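About Us

Tistden is a small software company. We make desktop and phone apps for people who need to produce labels, signs, menus, price tags and other printed pieces without learning a full design program. Our best known app is Sidier, a label and barcode layout tool for the Mac. We also make Pollar, a color picker and palette manager, and Trevaskis, a font organizer.

The company was started by Vimala Varghese, who wrote the first version of Sidier to print shelf labels for a hardware store. The store had a label printer, a spreadsheet with 1,340 rows and a program that crashed whenever it was asked to print more than one page. The first Sidier did one thing: it read the spreadsheet and put each row on a label. It had no templates and no undo. Both were added in version 2. 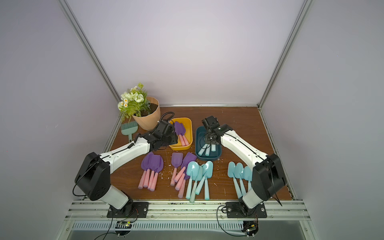
Page 1 of 2

What we make

Sidier reads CSV and tab-separated files and fills a design with the contents, one label per row. You draw the label once, choose which column goes in which box, and print or export. It handles the common barcode types and will warn you if a code is too small to scan at the size you have picked. Files can be exported as PDF, PNG or SVG. The free version prints up to 100 labels per job, with no watermark. The paid version has no limit.

Pollar keeps your colors in one place. It picks a color from anywhere on the screen, stores it with a name, and copies it out in the format you need (hex, RGB, HSL or CMYK). Palettes can be shared as a plain text file, so you can open them without Pollar if you ever stop using it. It also checks the contrast between text and background colors.

Trevaskis is for people with too many fonts. It groups them, finds duplicates and lets you switch sets on and off for a project. It does not move your font files unless you tell it to. Trevaskis began as a panel inside Sidier and was split off when customers asked for it on its own.

How we sell

All three apps are one-time purchases. You pay once and the version you bought keeps working. Minor updates are free. A major update is a paid upgrade, and owners of the previous version get a lower price. We do not sell credits, template packs or extra barcode types inside the apps.

You can buy from our own store or from the app stores. The apps are the same in either place, with one exception - the store version of Trevaskis has to ask for permission before it reads each font folder, which takes a little longer to set up the first time.

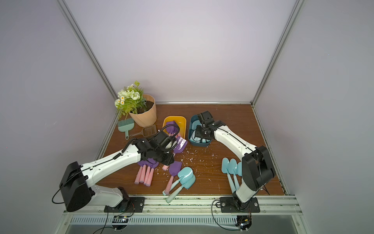
Schools and registered charities can write to us for a discount on five or more copies. Please send the request from your organization's email address and tell us which app you need. We send back a single license key that covers all the machines.

Your files and your data

Our apps do not need an account. Your designs, palettes and font lists are stored on your own computer, in folders you can find and back up. If you turn on sync, the files go through your own cloud storage and we never receive a copy.

The apps check our server for updates. That check sends the app version and the system version, and you can turn it off in Settings. Crash reports are sent only when you press the Send button.

Support

Support is by email. The people who answer are the same people who write the apps, so replies can be slow in the week of a release. It helps if you include the version number, the system you are running and a sample file that shows the problem. For Sidier, a few rows of the CSV are usually enough - please take out any customer names and addresses first.

We keep installers for older versions on the Downloads page for customers whose computers cannot run the newest system. These versions no longer get new features, but we will still help you install them and find a lost license key.

Press and reviews

Reviewers can ask for a free license for any of our apps. Icons and screenshots are in the press folder on the Downloads page and can be used in articles without asking.

Last updated 9 May 2023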